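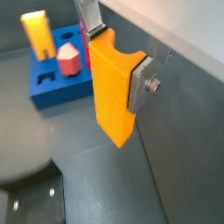
Homemia 도형 끼우기 블록 세트 (파란 판)

Larkgate 창고 출고 / 재고 있음
상품 담당 Dayana Puma

도형 맞추기 장난감입니다. 파란색 두꺼운 판에 구멍, 그 구멍 모양대로 블록을 꽂는 방식. 설명서 없음. 필요도 없고요.

구성
- 파란 판 1개 (동그란 구멍, 아치형 구멍 등)
- 블록 세트: 노란색, 빨간색, 분홍빛 도는 오각기둥 포함
- 보관용 천주머니 1개
블록 낱개 목록은 상자 옆면에 인쇄돼 있어요. 받으시면 먼저 맞춰보세요.

제일 문의 많은 게 노란색 긴 블록. 한쪽 끝이 둥글게 파여 있습니다. U자 모양. 깨진 거 아니냐, 불량 아니냐 매주 연락 오는데 원래 그런 모양입니다. 아치 구멍이랑 비교해보시면 됩니다. 파인 쪽에 색연필이나 작은 막대 걸쳐놓고 노는 아이들도 많아요.

표면
블록에 가는 결이 있습니다. 층층이 얇은 줄. 빛 방향에 따라 더 보이기도 하고 거의 안 보이기도 함. 결 때문에 하는 교환은 안 됩니다. 모서리가 뭉개졌거나 판에 안 들어가는 건 당연히 교환해 드립니다.

색상
노란색은 모니터에 따라 주황에 가깝게 나옵니다. 실물도 레몬색 아니고 진한 노랑이에요. 같은 블록도 그늘진 면은 더 주황으로 보여요. 색상 선택은 안되고 전부 같은 구성으로 나갑니다. 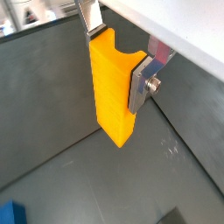 노란색 긴 블록, 둥글게 파인 끝부분

무게
전체 330g (포장 포함). 주머니랑 상자 빼면 300g. 작은 가방에도 들어가서 외출용으로 사가시는 분 많습니다. 판이 두꺼워서 애가 한 손으로 들기엔 좀 애매해요, 바닥이나 낮은 상에 놓고 쓰는 게 편함.

사용 연령
세 살부터. 그 아래는 꼭 어른이 옆에 계셔야 합니다. 블록 던지는 시기면 조금 더 있다가 사세요.

세척
미지근한 물 + 중성세제, 부드러운 천. 식기세척기 X, 삶기 X. 햇볕에 오래 두면 노란색부터 바랩니다. 구멍 안쪽은 면봉으로 닦으면 먼지 잘 빠져요.

낱개 구매
잃어버린 블록 하나만 따로 됩니다. 주문서 메모에 색이랑 모양 적어주세요. "노란거 하나"라고만 쓰시면 저희가 다시 전화드려야 합니다... 노란색도 여러 모양이에요. 끝이 파인 건지 아닌지 꼭 적어주세요. 판만 따로는 지금 품절, 4월에 다시 들어옵니다.

배송
Joltport 택배. 오후 3시 전 결제분 당일 출고. 목요일은 재고 정리하는 날이라 오전 주문만 당일에 나갑니다. 제주, 도서지역은 추가 운임 있어요. 주문 조회에서 확인 가능.

교환/반품
받으신 날부터 7일. 상자 버리셨어도 괜찮은데 블록은 빠짐없이 넣어주셔야 합니다. 하나라도 빠지면 그 값 빼고 환불되요. 주머니도 같이 보내주세요.

구매 후기 중에서

Chantal Cloutier
둘째 주려고 샀는데 첫째가 안 놔줘요. 아치 모양 제일 좋아합니다. 하나 더 주문했어요

Uthai Onsri
색 선명하고 튼튼해요. 동그란 구멍은 금방 맞추는데 오각형은 아직 방향을 못 찾네요. 별 하나 뺀 건 주머니가 좀 작아서.

Lamduan Luangrath
블록 하나 잃어버려서 낱개로 재구매. 이틀만에 왔고 색도 똑같아요.

단체 주문
어린이집, 놀이방은 견적 따로 드립니다. 상품 문의 게시판에 수량이랑 받으실 지역 남겨주세요. 세금계산서 가능. 전화 문의는 점심시간 피해서 부탁드려요.

같이 많이 보는 상품
Chuensuk 놀이매트 / Homemia 보관 주머니 (큰 것)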